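Visits > Trade and Industry > Kitchen Automation

Search this site Enter keyword Go

Clorari demo day, Anodden works: the Morelli countertop arm

Clorari sells the Morelli as a rental kit: one arm, a two-finger gripper, a table clamp and a controller. The monthly charge is 596 euros, with servicing included. The visit in May covered the assembly hall and the test kitchen behind it.

In the hall, each gripper is cycled 2,000 times before packing. Finger pads are replaceable and held by two screws. Noise at one metre was given as 78 dB at full speed, which is high for a small kitchen. A slower mode exists, but no reading was offered for it.

The test kitchen uses ordinary appliances, unmodified. Glass lids are the difficult item. Reflections from the glass and steel upset the depth reading, so the software locates the knob first and works outwards from it. Clorari quotes a 97 per cent success rate for lid removal. The test log was not available to visitors, and the figure should be read accordingly.

Power cords have to be routed by hand. The planner treats them as flat. Mollel, the rival kit, has the same limit but a longer reach.

Filed under: Robots at work, Kit on trial

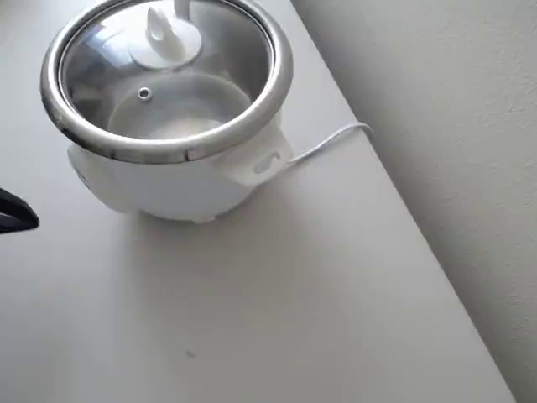

Rice cooker with glass lid, test kitchen, Anodden.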